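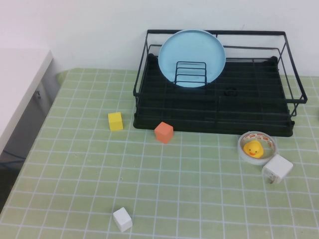

Photo: Zania

Filed under: Weight & Wellness > Your Questions

I've been writing about weight-loss programs on this site for 9 years, and the mail about meal replacement shakes never slows down. I'm a writer and a former shake drinker, so please take the medical stuff to your own doctor.

Do I need a prescription?

Not for the ordinary powders you see at the drugstore. The very low calorie plans are a different animal. The clinic I went to in Rutbridge wouldn't sign me up without blood work and a visit with the doctor, and I'd be nervous about any place that skipped that.

Why does my clinic only sell one brand?

Money, mostly! Mine sold Cantero and nothing else, and it took me weeks to ask if the clinic earned anything on each box. (It did.) The shakes were fine, but I would've liked to hear that on day one. Go ahead and ask – it's not a rude question.

What will it cost me?

I paid $80 a week for the shakes, and the check-ups were billed on top of that. Get the whole price in writing before you start, and ask what happens to unopened boxes if you quit. I had two cases of vanilla in my closet until September.
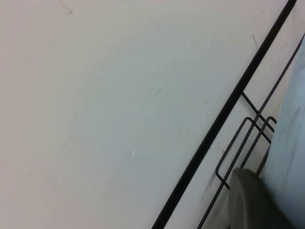

Will my insurance pay?

Mine covered the blood work and turned down the food. Plans are all over the map on this, so call the number on your card and write down what they tell you.

Can I take my pills with a shake?

Ask your pharmacist, and bring the label along. If you take anything for diabetes or blood pressure, talk to your doctor before your first day on the plan, because your dose may need to change.

Did the weight stay off?

Some of it. I put five pounds back on once I was cooking again, and I'm still a bit grumpy about it. The follow-up classes at Prokthorpe helped me more than the shakes did – I wish I'd started them sooner instead of waiting until the last box was gone.

Page updated 21st April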